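Lotside Repair List: Archive > Tools and Benches

From: Ilham Simanjuntak
Date: 2024-12-18
Subject: Re: Keeping parts in order when recapping a radio

On the Otura board, Szulc wrote:
> I have started on the Trudlow table radio and have 33 capacitors to
> change. Last time I took everything off the board at once and then
> could not tell which part went where. Do you replace one at a time,
> or strip it and work from the diagram? Also, is it worth keeping
> the old ones?

One at a time, every time. The Trudlow diagram that goes round has mistakes in it, and the set itself was changed during production. Mine is serial 1154 and has a resistor near the output stage that the drawing doesn't show at all. If I had stripped the board I would have put it back wrong.

Before you start, write down the value, the voltage and which way round each one goes. Pencil on squared paper is fine. Tick each line when the new part is in. I do the power supply first, then stop and check the voltages before going any further. On mine the main line read 545 before the load came up, so treat it with respect and let it drain before you put your fingers near it.

Keep the old ones until the radio has played for a few weeks. I had a hum in June that I could only trace by going back to the part I had taken out and reading its marking again.

Sorting is the other half of the job. I used to drop everything in a jam jar lid and lost a good deal of it to the carpet. Small parts are much easier to find on a sheet of white paper in a tray with a raised rim, and separate bins on either side will do for old and new. Write on the outside of the bin in marker, with the numbers in brackets if you have more than one lot.

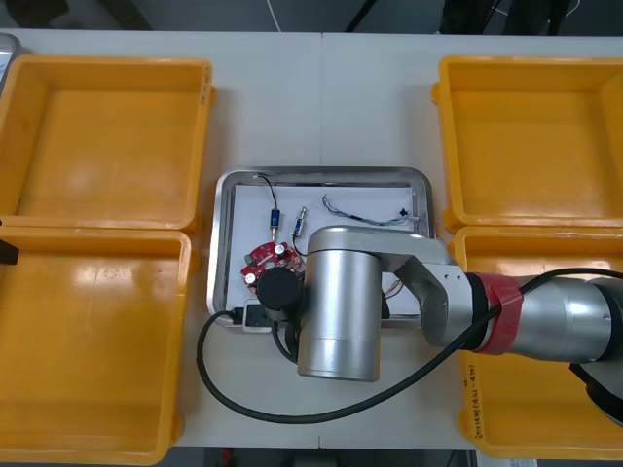

Buying is a separate question. I would not order bags of 1000 for one radio, whatever the price looks like. Get the values you need and a few spare of the common ones. Check the lead spacing too, as the Trudlow holes are wider than on most modern parts.

Let me know what the main line reads on yours.

Ilham

List help: contact the list owner | Back to top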